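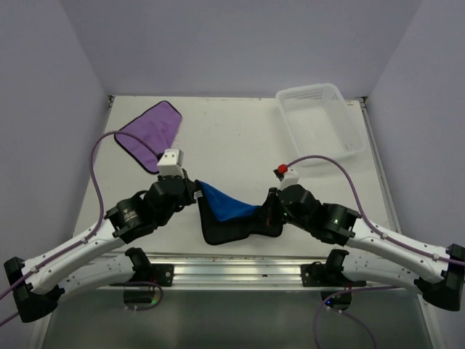
Section 4: Setting up the two-arm cloth cell

By this point the enclosure is standing and the arms are out of their crates, so now comes the fun part. Two arms sharing one piece of fabric can do things a single arm never will, and a careful hour here pays you back every time you start a run. Allow a full morning the first time through. After that, most people get it done before the second coffee.

Caution: Switch off both arms at the supply before you reach inside. A gripper that looks parked can still close on your fingers.

4.1 Rail and shoulder mounts

1. Wipe the aluminum rail with a dry cloth and clear the slot from end to end. Lint and grit love to settle along it.
2. Slide both shoulder mounts to their marks and finger-tighten the bolts.
3. Check that each mount sits flat. Rock it gently by hand; there should be no click.
4. Tighten the bolts a little at a time, working corner to corner.

Note: If you moved the cell here from the Brosard bench, the old marks on the rail are for the narrow table. Rub them off and measure again from the left end: 39 cm to the centre of the left mount.

4.2 Cables

The purple cables need enough slack to follow the arm everywhere it goes, but no more than that.

1. Plug each cable in at the gripper first, then form a loop that rises clear of the forearm.
2. Press the cable into the small white clips along the left forearm link. You should be able to slide it with one finger.
3. With the power still off, swing the arm by hand through its whole reach. Watch the loop the entire time, especially with the elbow right out to the side.
4. Repeat for the other arm.

Caution: Never let a loop rest on the tabletop. It will snag the first cloth you put down, and the fold record for that run is toast.

4.3 Grip check with a real cloth

This is my favourite step, and it's the one that tells you the most.

1. Lay out one spare cloth toward the back left and put the basket near the back right corner, open side up. Leave the middle of the table free.
2. Power up, load the Clarnen hold routine and set the speed to 34 percent.
3. Let each gripper take one end of the test cloth and lift. Use a two-tone cloth if you have one — the contrasting side shows you right away where it has folded over.
4. Look at the sag. A soft droop in the middle is just what you want. If the fabric is pulled tight, bring the grippers closer together before doing anything else.
5. Hold for 60 seconds. Neither end should creep.

Note: Try to pinch fabric and not a sewn-in tag. Tags are slippery, and a cloth held by one can let go early.

4.4 Looking after the cell

Wipe the white tabletop at the end of each day with a barely damp cloth. Smudges build up fastest near the centre, where the cloth touches down. Every 400 cycles, check the mount bolts and look over the gripper pads for shine. Shiny pads have lost their bite, so swap both on that gripper at once.

Write pad changes in the cell log with your initials. Questions about the hold routine go to Uyên Ngô, who is always glad to hear what fabrics you've been trying.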